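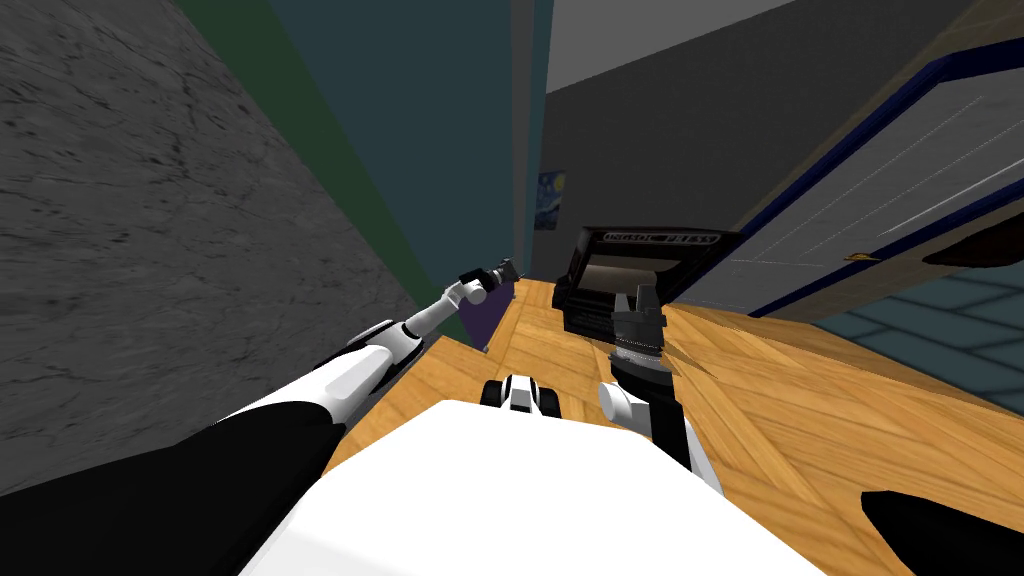
Two robot arms above a wooden floor, computer rendering.

How to Scale a Dirt Late Model at Home (and How Much to Believe the Numbers)

Every spring the same advice goes around: buy a set of scales, put the car on them, match the numbers on the setup sheet, go fast. I own scales. I use them before most races. I also think at least half of what people do with them in a home garage is a waste of an evening, so this guide spends as much time on checking the reading as on getting it.

It assumes a rear-drive car with coil-overs, four wheel pads and a readout box. The steps work the same for a street stock or a modified, with fewer things to adjust and more things that are bent.

What you need

Four scale pads and the box
Something to level the pads (floor tiles, steel shims, or stands with screw feet)
A long straightedge and a level, or a water level
A tire gauge you trust, and the same one every time
Ballast equal to the driver, or the driver
A notebook

You don't need the wireless tablet package. Mine are Vorkel pads with cables, bought used, and the cables have never dropped out on me. If you like looking at a screen, buy the screen. It won't make the car weigh anything different.

Step 1: Level the pads before you do anything else

Your garage floor isn't level. It slopes to the door or to a drain, and then it has a low spot where the slab settled. People skip this step, then spend the night chasing a few pounds of wedge that came out of the concrete.

Roll the car to where it will sit and mark the floor at each tire. Roll it away. Put a pad on each mark and check the height of all four against each other, side to side, front to back, and both diagonals. The diagonals matter most here. If the whole car leans a little one way, you get a small error in your left side number. If one corner is high, the error goes straight into the cross weight, and a stiff car makes it worse.

Shim the low pads up to the highest one. When they agree, trace around the pads with paint marker and number the shims. You only want to do this once. Then do it again next year anyway, as floors move.

A laser is nice for this. I borrowed a Gavska level and it agreed with my water level, which is a piece of clear hose and some food coloring. I gave the laser back.

Step 2: Put the car in race condition

Set the tire pressures to what you'll start the race with. Put on the wheels and tires you're going to run, in the positions you're going to run them, with the stagger measured. Fuel goes to whatever level you've decided to use as your standard. I use the feature load. Some people scale with the tank at the finish level, and their reasoning is fine. What hurts you is mixing the two and comparing the sheets later.

Driver weight goes in the seat. Sandbags on the floor pan are a poor stand-in, as the weight ends up too low and too far forward. Strap them into the seat or sit in it yourself and have someone else read the box.

Center the steering and leave it alone. With the caster split on these cars, turning the wheel moves weight around, and a helper leaning in through the window to grab something can turn it without noticing.

Unhook the sway bar if you run one. Check that no shock is binding and that nothing is resting on a chain or limiter it shouldn't be touching at ride height.

Step 3: Zero, roll on, settle

Turn the box on and let it warm up for as long as the manual says. Zero it with the pads bare. Roll the car on from level ramps, never jack it up and drop it on. A car lowered from a jack sits with its tires tucked in and its suspension hung up on its own friction, and it will give you a lovely steady number that means nothing.

Leave the brakes off and the transmission in neutral. Bounce each end and let it come to rest by itself. Then read.

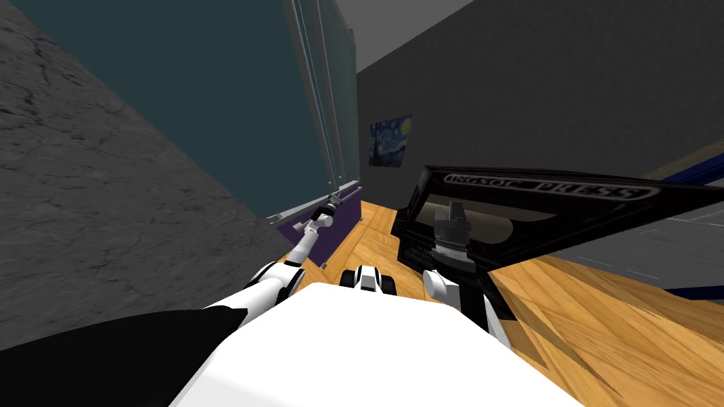 Write down all four corners, and work out the percentages with a pencil the first time so you know what the box is doing. Left side is left front plus left rear, divided by the total. Rear is both rears divided by the total. Cross, or wedge, is right front plus left rear divided by the total. Left rear bite is the left rear minus the right rear, in pounds. Dirt people mostly talk in bite and asphalt people mostly talk in cross. They're related, but they aren't interchangeable, and advice that swaps one for the other is a good sign the person giving it copied it from somewhere.

Step 4: Do the test most guides leave out

Roll the car off the pads. Roll it back on. Bounce it, let it settle, read it again. Change nothing.

The first time I did this on my own car, the left rear bite came back 29 pounds different. Nothing had been touched. The week before, I had made a change at the track to fix a smaller number than that, and I had been pleased with how the car responded. You can draw your own conclusions about what my opinion was worth that night.

Do it eight times if you have the patience and write down every reading. The spread between your highest and lowest bite is your garage's margin of error. Any adjustment smaller than the spread can't be seen on your scales, whatever the decimal point on the display suggests.

If the spread is large, go looking for the cause before you turn a single bolt. Usual suspects, in the order I'd check them:

Dry or dirty rod ends on the rear bars
A J-bar or panhard bar in a bind
Birdcages that don't rotate freely
Shocks with a bent shaft, or a lot of gas pressure and a sticky seal
Tires scrubbing sideways on the pads (two greased sheets under each one will help)
A pad that reads wrong

For that last one, swap pads from corner to corner and see whether the odd reading follows the pad. Two of mine disagreed with each other when I bought them, and the seller had sworn they were checked over the winter. Stand on each pad in turn. If you gain weight crossing the garage, there's your problem.

Step 5: Now adjust

Start with ride heights. Get the chassis where the builder wants it, measured at the builder's points, then look at the weights. If you fix the weights first and the heights second, you'll undo your own work.

Ballast changes left side and rear percentage. Spring adjusters hardly touch either one. Turning a coil-over nut down at the left rear loads the left rear and the right front, and takes weight off the other diagonal. To hold ride height close while changing bite, split the change across the corners instead of cranking on one. Roll off, roll on, settle and read after each change. Yes, every time.

Write down how many pounds of bite one turn gives you on your car. That figure is worth more than anybody's setup sheet, and it's only good for those springs.
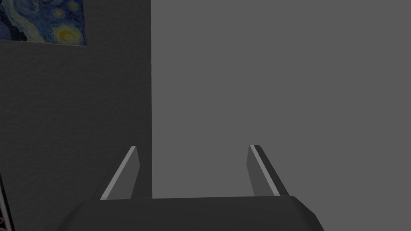

One reader wrote to say I make all of this sound pointless, that the Chraibi baseline sheet got his car through a whole season, and that he has never rolled off and back on in his life. Fair enough, and I believe him about the season. A baseline sheet is a safe place to start. I'd still want to know how he can tell he was on it. If his garage repeats as badly as mine did, he was running a slightly different car every week and driving around the difference, which plenty of people do well.

Step 6: Be careful what you conclude

Static weight tells you how the car sits. On a dirt track the left rear climbs up under the car, the right front goes down, the bars steer the axle, and the weights on your sheet stop applying somewhere around corner entry. Two cars with matching scale sheets can drive nothing alike if the bar angles or the shocks are different.

So when somebody at the Brusia pits tells you their bite number, thank them and ask what springs are in it, where the bars are bolted, how much fuel was in the car and whether the driver was in it. Most can't tell you all of that, and without it you've been handed a number off somebody's garage floor.

Scale the car after a crash, after a spring change, and when it does something you can't explain. Keep every sheet, including the embarrassing ones, with the tire pressures written at the top.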